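The Blade Rule

The standard ran to 80 pages, and Fulgencio Tlapale had been hired to say whether it was any good. He had read it twice on the bus and once more at his kitchen table, and he still could not find the part where it told anybody what to do.

"It's a framework," said the woman from Jokotetti. Her name was Orkov and she had written most of it. "It sits above the procedures."

"Where are the procedures?"

"Each company writes its own."

He wrote that down. They were in a meeting room on the fifth floor of the Navarrete building, with the blinds half closed and a plate of cookies going soft in the middle of the table. Climoneo had sent two young men, who shared a laptop and did not speak unless Orkov looked at them.

Tlapale had spent most of his working life inspecting bakeries. Slicers, mixers, the big dividers that would take a hand off at the wrist if the guard was up. He knew what a rule looked like. A rule was a sign on a machine that said keep the guard down, and a switch behind it that stopped the machine when you didn't.

"Section 5," he said. "'The arm shall treat sharp objects with appropriate care.' What's appropriate?"

"It depends on the task."

"Say the task is clearing a kitchen counter."

"Then it depends on the counter."

One of the young men coughed. Orkov folded her hands. She wasn't a stupid person, he thought, and she looked tired. She had probably been through 52 drafts of this and lost a good sentence in every one.

"We tested it," she said. "We didn't just make it up in a room. The arm worked through 2034 counters in simulation before we signed off on that section."

"And how many times did it cut something it shouldn't?"

"That isn't quite how we scored it."

"How did you score it?"

She looked at the young men. The one with the laptop said they had scored it on completion. If the counter was clear at the end, that was a pass.

"So if it drags a knife through a dish towel and gets everything put away, it passes."

"There's a separate term for damage," the young man said.

"How big a term?"

He said he would have to check.

Tlapale ate a cookie, mainly to have something to do. Then he asked to see one. Any one, he didn't care which, as long as there was a knife on the counter. The young man scrolled for a long time and turned the laptop around.
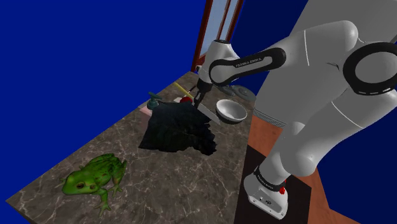
The counter Tlapale was shown, with the knife near the bowl.

He put on his glasses and leaned in.

"Why is there a frog?"

"The objects are varied," the young man said. "It's so the arm doesn't get used to one kind of kitchen."

"Fine. What's it reaching for?"

Neither of them answered right away. Orkov came around the table to look. The fingers were pointing down at something small and red, with a yellow handle lying against it and the black cloth bunched up alongside. The blade was just to the right of the fingers.

"The red one, I would think," she said.

"You would think. What does Section 5 say it should do about the knife?"

She didn't open the document. "Appropriate care."

"Move it first? Go in from the other side? Stop and call somebody?"

"Any of those could be appropriate."

"Then any of them could be skipped," he said. He took out his pen, found Section 5 in his copy, and drew a line through it. In the margin he wrote: Blade gets put away first. If it can't be, arm stops. He turned the page toward her.

Orkov read it. "That would slow everything down," she said.

"By how much?"

The young man was already typing.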